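Light Blue Storage Basket for Wrap and Foil Rolls
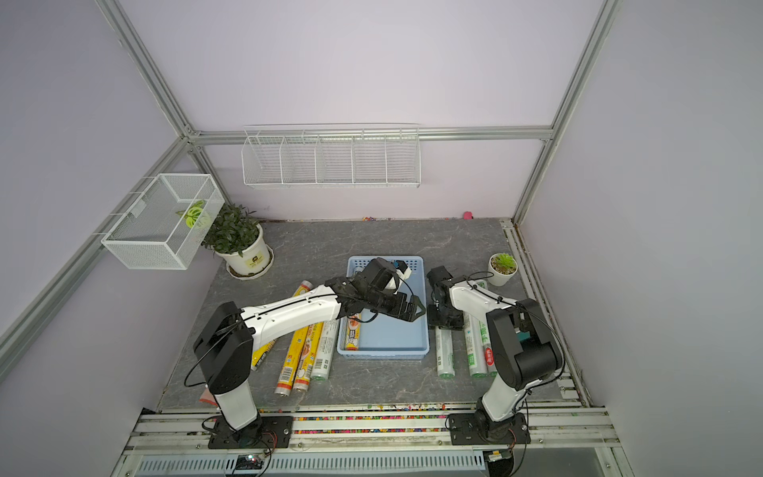

Page last changed: March, by K. Šimek, Household Goods Section

Product group: Kitchen storage, open baskets
Supplier: Nuditz
Distributed by: Lestden Institutional Supply

General

The Nuditz open basket is a rectangular container in light blue plastic, intended for the storage of packaged rolls in kitchens, pantries and serving areas. It is supplied by Lestden to schools, residential homes, community kitchens and private households. The basket has smooth sides and a perforated rim, and has no lid. Rolls of cling film, foil, baking paper and similar goods may be placed in it directly in their retail packaging.

The rolls shown with the basket are not included in the price. Customers who wish to order rolls at the same time are referred to the section on consumable goods, where the current assortment is listed by width and length.

Intended use

Packaged rolls are among the more awkward articles in a kitchen store. They differ in length, they travel when a drawer is opened, and they are frequently found behind other goods when they are needed. An open basket keeps them in one place and allows the whole supply to be lifted out, checked and put back.

The basket is suitable for use on a shelf, in a deep drawer, in a base cabinet or on a worktop. It may also be used for other dry articles, such as packets of napkins, bags and ties, or small boxes. It is not intended for the storage of loose, unpackaged food, and it must not be used in an oven, in a microwave or on a hot surface.

Choosing a place for the basket

Before ordering, the customer should measure the longest roll in regular use. Retail rolls are sold in several lengths, and a roll that fits one cabinet may be too long for another. The measurement should be taken over the full packaging, including any end caps or cutting edge.

Where the longest roll exceeds the inside length of the basket, it may be stood at an angle with its upper end resting on the rim. This arrangement requires free height above the basket and is therefore better suited to an open shelf than to a drawer. Very long catering rolls should be stored separately, flat, at the back of the shelf.

The shelf should be level and wiped clean before the basket is placed on it. The basket should stand fully on the shelf and should not project over the front. In kitchens used by children, a low shelf is not recommended for rolls whose packaging has a metal cutting strip.

Loading and arrangement

Rolls should be put in one at a time, the longest first, along one of the long sides. Shorter rolls are then placed beside them. Printed labels should face upward wherever possible, so that foil can be told apart from film without taking the roll out. In institutional kitchens it is also useful to keep the barcode visible for stock checks.

Opened and unopened rolls should be kept apart. The usual practice among our customers is to reserve one end of the basket for the rolls in use and to fill the remaining space with the reserve. When a roll is finished, the empty core and packaging should be removed at once.

The basket should not be filled above the rim when it is to be carried. Both hands should be used for lifting, one on either side. Stacking of loaded baskets is not recommended.

Households with a small supply will generally find one basket sufficient. Larger kitchens may wish to order a set of 3 and assign one to foil, one to cling film and one to baking paper. Paper labels can be attached to the smooth sides with ordinary tape and removed when the contents change.

Cleaning and care

The basket may be washed by hand in warm water with a mild household detergent. A soft brush is suitable for the openings in the rim, where flour and dust tend to settle. The basket should be rinsed and allowed to dry completely before the rolls are returned, as damp packaging softens and may no longer hold its shape.

Scouring powder, steel wool and solvents should not be used. Adhesive residue from labels can be removed with a little cooking oil on a cloth, followed by washing in the usual manner. The basket should be kept away from radiators and stove tops.

Cracked or split baskets should be taken out of use.

Experience in use

The basket was adopted by the teaching kitchen at Motaung House, where it replaced a divided drawer. The kitchen supervisor, Radomír Čierny, reports that the wraps are now brought to the work table in a single trip before each class and returned together afterward. He recommends that the basket be given a fixed place and that this place be marked on the shelf, particularly where several groups share one room.

Mr. Čierny also notes that rolls in thin retail sleeves are more easily crushed than boxed rolls, and that they should be laid on top.

Ordering

The basket is available singly or in a set of 3. The color offered is light blue. Orders may be placed in writing, by telephone or through the Lestden counter at Fovport, where a sample is kept for inspection during opening hours.

Institutions holding an account with Lestden may add the basket to a standing order. The warehouse at Fovport holds a regular stock of 3,000 baskets, and orders for ordinary quantities are dispatched from there within two working days. Customers requiring delivery to more than one address should list the addresses and the number of baskets for each on the order form.

Returns

Unused baskets may be returned in their original wrapping. The delivery note must be enclosed. Baskets that have been labeled, washed or used for storage are not accepted for return unless a fault is present. In the case of damage in transit, the customer is asked to keep the outer carton and to notify the Household Goods Section before sending anything back.

Contact

Questions concerning the basket, its use or an existing order should be addressed to Kristýna Šimek, Household Goods Section, Lestden Institutional Supply, Fovport. Please state the product name and, where applicable, the order number.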